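Workshop notebook, Traltville
7/4/18

Beeswax polish, second batch. The first went grainy in the tin within a fortnight and I want to find out why before we make any more for the Bollska chairs.

Used the yellow wax from Verstraete again, same block, grated on the coarse side. Turpentine from the can opened last month. Recipe as before, 100 g wax to 90 ml turps, but this time I melted the wax by itself in the double pan, took it off the heat, carried it to the far bench and only then stirred in the turps. Last time I put both in together and let them warm up, and I think we drove off a fair bit of solvent doing it. Also it stinks and I don't like doing it over a ring, even an electric one.

Wax fully clear at 14 minutes. Ring on low the whole time. Strained it through an old cotton shirt sleeve, which caught more rubbish than I expected: bits of comb and something dark like grit. That may be half the trouble with batch one, as I didn't strain it at all.

Poured at 46 degrees by the jam thermometer. Batch one was poured a good deal hotter and left on the windowsill, where it will have cooled fast on one side. Tins this time are on the shelf over the glue cupboard with a board laid across them. Please leave the board alone until they have set.
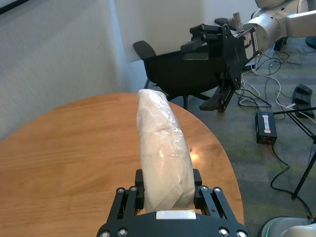

Test pieces next. I did three offcuts, one each of oak, ash and the pine from the Wastia shelves, all sanded to the same grit and wiped down. Two thin coats, buffed with a shoe brush and then with cloth. Oak took it best. Pine went patchy near the knots and needed a third coat to even out. After that I looked at how it ought to behave on a table, where people care most about glare. The round table is the sort of top I have in mind, orange-brown with a fine straight grain, and it throws back only a small yellowish patch of light, which is as much shine as I would want from a wax. The oak offcut is duller than that after two coats. A third might bring it level, or a harder buff.

Ring test: cold mug of water stood on each offcut over dinner. Oak, faint ring, gone after rubbing. Ash the same. Pine, a white mark that is still there. I would not use this on anything that will have cups on it unless there is oil or shellac underneath. The Bollska people have been told this about the chairs, where it matters less, but they have also asked about a side table and I have not answered yet.

Smell is much better than batch one. Still turps for the first hour, then mostly honey.

Questions for whoever picks this up:

Does carnauba help with the ring marks? Verstraete sell it in flakes. I have only used it in the hard sticks and found it a pig to buff out.

Is batch one worth saving? I could melt it again, strain it and pour it cooler. The solvent is probably down, so it would want topping up by eye.

The lid on the turps can does not seat properly. Needs a new can or a new lid.

To do: open one tin in May and look for grain. Label the rest with the pour temperature. Wash the double pan properly, as wax has got under the rim. More cotton cloth, no fleece, it sheds.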